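Learning to cook for one person

14 August 2020

When I moved to Hjaltested in April I had never cooked a dinner only for myself. At home we were always many at the table, and my mother measured everything with her hands.

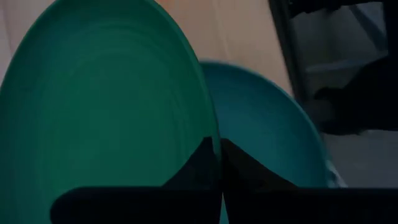 The portions

My first mistake was the rice. I made it as my mother makes it, and then I ate rice for 5 days. I did not want to throw it away, so I fried it, I put it in soup, and on the last day I mixed it with an egg and called it a cake. It was not a cake.

Now I use a small coffee cup. One cup of dry rice is dinner and also lunch for the next day. For lentils I take a little less than one cup. Pasta I still cannot judge, I always make too much of it.

The shopping

The supermarket here sells everything for families. A bag of onions is nearly 2000 grams, and the carrots are not much better. I asked my neighbor Kiros Beyene how he manages and he told me about Lasura, the small shop behind the bus station, where you can buy two onions and one lemon if you want. It costs a little more for each thing, but at the end of the month I have spent less. They also have good flatbread, but you must come before noon.

What I cook now

Mostly I repeat the same dishes. Red lentils with tomato and cumin takes 30 minutes and I can do it when I am tired. Potatoes in the oven with whatever is left in the vegetable drawer. Eggs, very often eggs. When it was hot in the summer I ate cold cucumber soup with yogurt, and I was surprised that I liked it so much.

I tried also to follow a cookbook, but all the recipes were for four people and I do not know how to divide one egg by four. If you know a good book for one person, please write me in the comments.

The eating

This was the more difficult part for me. In the first weeks I ate standing in the kitchen, with the phone in my hand. Now I set the table and sit down, also when it is only toast. I put on the radio – the evening program has a lot of old music – and I try to eat slowly. Some evenings I call my sister and we eat at the same time, she in her kitchen and I in mine. She still makes too much rice.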